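Furnishings Inventory Assistant (fixed term), Warirstead

Nogueira Interiors Storage is recruiting two assistants for its Warirstead depot. The posts are full time and run until the end of June. Each assistant will check, record and repack household furnishings held between lettings. The current register lists 2,410 items, most of them small upholstery, lamps, mirrors and ceramics.

Reference: Nostari/7
Reports to: Tõnu Vaher, Stock Records
Hours: 8 per day, Monday to Friday, with a paid break

Duties: upholstered items

Inspect covers for pulled threads, stains and open seams. Record the fabric type, main color and pattern using the terms in the depot word list. Brocades and other woven patterns are entered separately from prints. 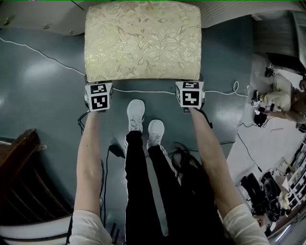 Condition is graded A to D. Grade C and D items go to the repair shelf with a paper tag showing the register number and the fault. Assistants do not carry out repairs. Feet, casters and loose covers are listed on the same line as the main item.

Duties: ceramics and glass

Check rims, necks and bases for chips and hairline cracks. Metallic trim is noted by color only; do not enter "gold" as a material. Glossy pieces are handled with clean, dry hands or nitrile gloves. Cotton gloves are not permitted.

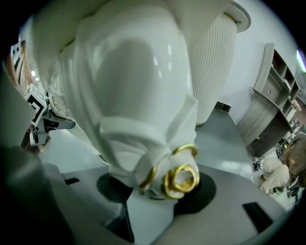 Requirements

Accurate typing and clear handwriting. Ability to lift up to 40 pounds. Previous work in a warehouse, auction room or museum store is useful but not required. Training is given in the first week.

How to apply

Send a resume and the names of two references to Yurii Prokopenko, Staffing, Nogueira Interiors Storage, Trollonach Road, Warirstead. Quote the reference on the envelope. Applications close 2022-07-17. Interviews are held at the depot and include a short written recording test.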